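Last revised 2025-03-16. Replaces the August card, which covered the Padari kit before the gripper firmware change.

# Padari bench kit: cups-and-saucers evaluation set

Evaluation recordings for the Padari two-arm bench kit, made during a hands-on review of the product. The set covers one task family, moving cups between a drainer tray and a row of saucers. It is meant for people deciding whether to buy the kit, and for people who already own one and want a baseline to compare against.

Recorded at Odness by Tia Kershaw and Eylül Tuncer. Annotation by Dénes Bárány. Review notes by Jarmo Ruotsalainen.

## Summary

| Field | Value |
|---|---|
| Episodes | 197 |
| Maximum episode length | 90 s |
| Arms | Two, bench mounted, parallel-jaw grippers |
| Control | Teleoperated |
| Views | Fixed workspace view |
| Task variants | 3 |
| Annotation | Episode outcome, grasp events, free-text notes |

The kit was bought at list price through Nijs, the regional reseller. Neither Nijs nor the manufacturer saw the recordings or this card before release.

## Hardware as tested

The arms ship with a common mounting plate and fit behind a length of aluminum extrusion at the front of the table. Each arm has its own controller board near the base. We used the stock fingertips and the stock cable routing throughout. Assembly took one afternoon, most of it spent on squaring the plate to the rail.

The enclosure is not part of the kit. Ours has plain walls at the back and sides. Owners who run the arms on an open bench should expect a busier background and should not assume that a policy trained on this set will carry over.

## Task variants

- `tray_to_saucer`: pick a named cup from the tray and set it on a named saucer.
- `saucer_to_tray`: the reverse, with the cup returned upright.
- `tray_swap`: exchange the positions of two cups on the tray, using a saucer as the temporary spot if needed.

The operator receives the cup color and saucer position as a text prompt before the episode starts. Saucers are numbered from left to right in the workspace view. Either arm may be used unless the prompt names one. Handles are not aligned between episodes and the operator is free to grip the body, the rim or the handle.

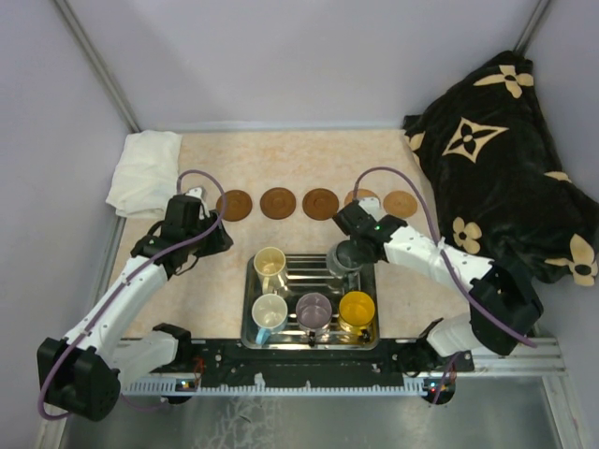 Grasp height is the main thing to watch when teleoperating this kit. The bars of the drainer leave little margin under a cup, and an operator who closes the jaws too low will load the tray as well as the cup. The Padari controller reports gripper current but does not stop on it by default. Set `grip.limit_action` to `hold` before any work with ceramic. The shipped value is `warn`, and the manual mentions this only in an appendix.

## Objects

The cups differ in color, handle shape and wall thickness. One is translucent and gave the annotator some trouble on the rim. The saucers are all in the brown range but are not a matched set, so do not use saucer color as a position key. A patterned black textile and a white towel share the tabletop with the task objects. Neither is a target in any variant. They are listed in the object file as `distractor`.

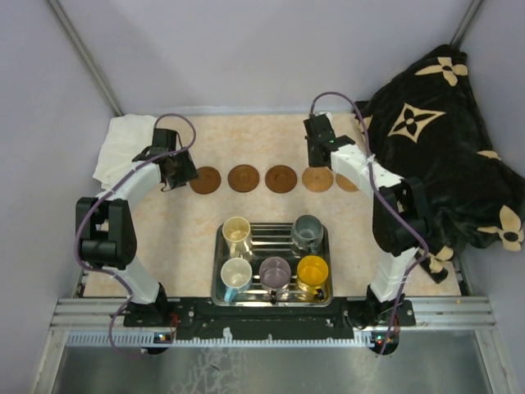 *Tray with five mugs, row of coasters behind, both grippers clear of the tray.*

Object names in the annotation are lowercase color words (`cream`, `gray`, `yellow` and so on). `mug` and `cup` are treated as the same class. So are `saucer` and `coaster` - the two words were used interchangeably in the operator notes and we did not normalize the free text.

## File layout

```
coltcombe/
 episodes/
 <episode_id>/
 workspace.mp4
 joints.parquet
 events.json
 objects.json
 prompts.csv
 splits.json
```

`coltcombe` is the internal name of the review and has stuck as the folder name. Joint files hold position, velocity and gripper current for both arms on a shared clock. The idle arm is recorded too. Its values are not zeroed.

`events.json` marks `approach`, `grasp`, `lift`, `place` and `release`. A lift is marked when the base of the cup is clear of the surface it was resting on. A place is marked at first contact, which can come well before the release.

## Review findings

- Repeatability was good enough for every variant. Misses came from operator depth judgment more often than from the arms.
- The cable loop on each arm stands high over the wrist when the elbow is folded. It can hide the gripper from a fixed view. Affected stretches are flagged `occluded`.
- The rightmost saucer is easily covered by the right forearm. Put the view higher than the quick-start guide suggests if that position matters to you.
- The setup tool lost one arm after sleep on our Linux host. Restarting the service fixed it each time. Ticket open with Nijs.
- Replacement fingertips are sold only in pairs. We did not need any.

## Known issues

- Joint log and video drift apart slightly in the longest episodes. Correct with the `sync_offset` field, do not resample.
- Some `tray_swap` prompts name a cup that was not on the tray at the start. These are kept and labeled `invalid_prompt`.
- Lighting was not varied.
- `events.json` stores times in milliseconds, with a 400 ms minimum gap between events. Faster grasp and lift pairs are merged under `grasp`.

## Out of scope

No liquids, no stacked cups, no autonomous runs. The set says nothing about payload or long-term wear. It should not be cited as a safety assessment of the kit.

## Contact

Corrections to labels go to Mabli Pritchard through the issue tracker. Please include the episode ID and the event time. Questions about pricing or warranty should be sent to the reseller.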